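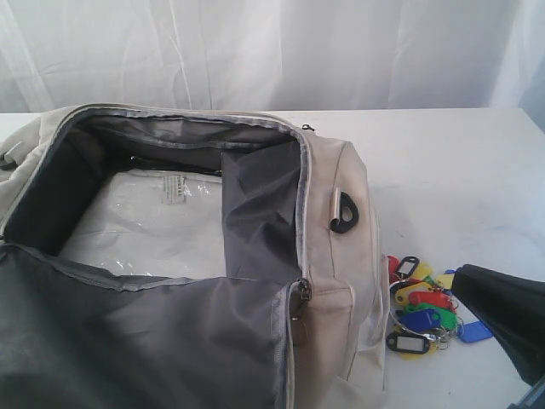 Proofing notebook, October 2008
Wax/oil blends on cotton duck, continued from the May sheets

Cloth is still the Gallardo duck, loomstate, 562 g per square meter before treatment. Cut 29 swatches from the inner width of the roll and left out both selvages. Conditioned overnight on the rack. Swatch 11 has a slub across the middle and goes to the handling tests only.

Blend A is the old one: paraffin, beeswax, a little boiled linseed. Blend B swaps the linseed for the Pliseck mineral oil, same weight. Blend C is B with half the beeswax taken out and microcrystalline wax in its place. All three melted in the water bath and applied by brush to the face only, then hot air until the surface stopped shining.

Pickup by weight was lower than in May for A and about the same for B. I suspect the brush. The new one is softer and leaves more behind in the bristles, so from now on weigh the brush before and after as well as the swatch. Did this for C only.

Spray test, face up at 45 degrees: A and B bead well, C beads well but the drops run slower and leave a trail. Backs checked with blotting paper. No marks behind A or B. Two faint marks behind C, both near the clamp, so possibly edge wicking. Repeat with the edges sealed before drawing anything from it.

Abrasion, 3000 cycles, dry, felt on cloth. A goes pale in a clear oval and loses its beading inside the oval. B goes pale but keeps some beading. C hardly changes color. Repeat spray after abrasion puts C first, then B, with A well behind. This reverses the order I wrote down for unworn cloth and is the first useful result since the spring.
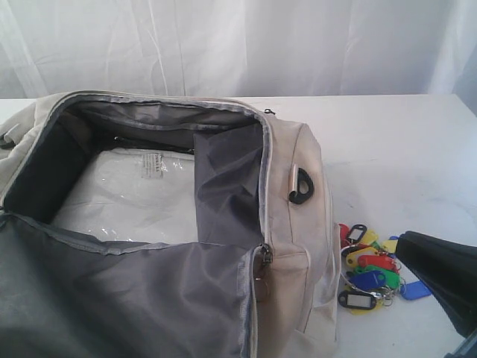
Open duffel with plastic-wrapped item inside the main compartment.

Transfer. Inmaculada Cabello asked for a number on how much wax comes off onto whatever is packed against the cloth, as the Citwood order is for covers that get folded wax side in. Method used: white filter paper against the treated face, flat weight on top, oven at 40 C, 15 hours, weigh the paper. A leaves a visible grease mark. B leaves a larger one. C leaves a dull patch you have to tilt to see. Weights are on the loose sheet and need copying in here. The balance was drifting in the afternoon with the extractor on. Rerun the last four with it off.

Smell noted because Citwood will ask. A smells of linseed and will for weeks. B almost none when cold. C none.

Fold test at refrigerator temperature: C cracks white along the crease and the line does not go away with hand warmth, only with hot air. A and B recover. So the microcrystalline fraction is too high for anything folded in cold weather. Next batch, C2, puts a quarter of the beeswax out instead of half. If the transfer figure holds and the crease recovers I would stop there.

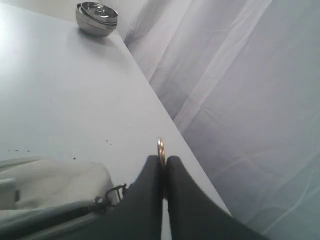
Small batches have been a nuisance in the glass beakers. The wax sets on the wall above the water line, and every scrape back into the melt changes the proportions a little. Stirring faster only throws it higher. For C2 I want a low, wide vessel, something like the small steel bowl toward the far side of the table, polished inside so a wipe takes the film off in one pass. Round sides also give the brush somewhere to unload. Tare it warm. Check that it sits level in the bath ring before any wax goes in.

To do:
Ask Sunurico for the melt range on the current microcrystalline lot, the data sheet we hold is for the old one.
Seal swatch edges, repeat spray on C.
Copy transfer weights.
Brush weights for A and B if there is cloth left.
Swatches 20 to 24 stay on the south window ledge, untouched, until the C2 results are in.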